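3.2 Paving and edges at the Purnorville waterfront

The Purnorville site was chosen for its long run of unit paving and for the different ways in which the paving meets its surroundings. The surface is made of square pavers in light and dark shades, laid in a loose checkerboard. Along the water the paving forms a wide path with a strip of grass on one side. A post-and-rail fence stands between the walkway and the water. 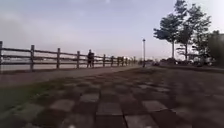
Figure 4a. Waterfront path with grass strip, wooden fence and open water to the left.

We treated the path and the plaza as separate units because people use them differently. The path carries walkers in two directions, and most of them keep to the fence side. On the plaza, routes cross at all angles. Strand recorded 1,578 crossings there in October, during periods of 30 minutes each, and marked every route on a plan of the paving grid. 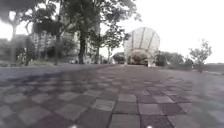
Routes that ended at a clear landmark were straighter than those that did not. Visitors heading for the far side of the plaza tended to pick a line early and hold it, even where this took them diagonally across the grid. The color of individual pavers had no measurable effect on the line taken. In the interviews (n = 200), however, the pattern was the feature of the ground most often mentioned.

The planted edge of the plaza was coded separately. Part of it is closed by a low gray ledge, and elsewhere the paving runs up to the trees more directly. Stops of more than one minute were logged for both parts. Of these, 110 took place along the ledge. 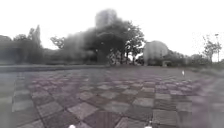
Figure 4b. Open checkerboard paving with the low ledge and tree cluster at the back.

Surface condition was rated on the four-point Sadent scale. The path scored lower than the plaza, mainly for uneven joints and for pavers sitting slightly raised or tilted. Worn edges were noted but did not change the rating unless they widened the joint. Dark patches were left out of the score, as dirt and moisture could not be told apart reliably. The boundary with the grass was rated as soft along the whole section.

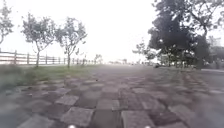 3.3 Interview procedure

Interviews were held at the end of each counting period by Solveig Strand and one assistant. Adults who had crossed the plaza or walked the full path were asked to take part.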